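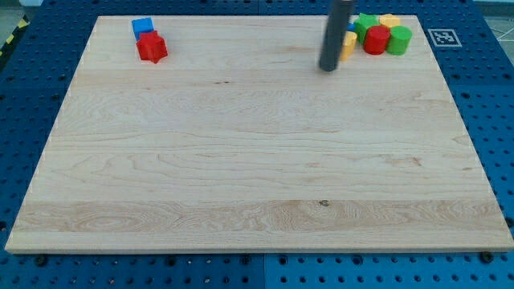

Do I need any robotics background to apply?
None at all. Steady hands and some patience matter more, and the first two shifts are paid training.

Robot Teleoperators, part time - Estodero, Briltau site

We're hiring 16 people to drive robot arms by remote control. Short tabletop tasks, mostly pushing and sorting toy blocks on a board, repeated a lot, with small changes each time. What you do gets recorded and the arm learns from it. Pay is $17 an hour, paid every second Friday.

What a shift looks like
Four hours, mornings or afternoons. You get a task on screen in plain words, e.g. "move the red star next to the blue cube". You do it. Reset, next one. Good operators get smooth pretty quick, slow is fine at first. Some weeks we switch to hand guiding, where you hold the arm and walk it thru the motion yourself.

If a run goes bad - you bumped something, changed your mind halfway - flag it and move on. Please dont hide it. A flagged run costs us nothing, an unflagged one takes ages to find later.

The current project is called Hadero. Target is more than 1000 clean runs per task, we have 490 on the first one, so there is plenty of work left.

You should
- be 18 or over and allowed to work here
- be able to sit and focus for 50 minutes at a time (10 min break after each)
- see color well enough to tell red, green, blue and yellow blocks apart, glasses fine
- commit to three shifts a week, at least through end of November
- read basic English, task prompts are English only

Left handed people very welcome, we have too few. Gamers, sewing people, dental students, all have done well at this. No resume needed.

Not a remote job, sorry, the control stations are on site. Entrance is on the Baranauskienė side of the building, ring the bell marked Estodero. Bike parking inside, car parking is bad.

To apply
Send us your name, which shifts you can do and a phone number thru the form on this page by 1st October. Tryouts are 30 minutes, paid, and we let you know the same week either way. If you applied last spring and didnt get a spot, apply again - more stations now.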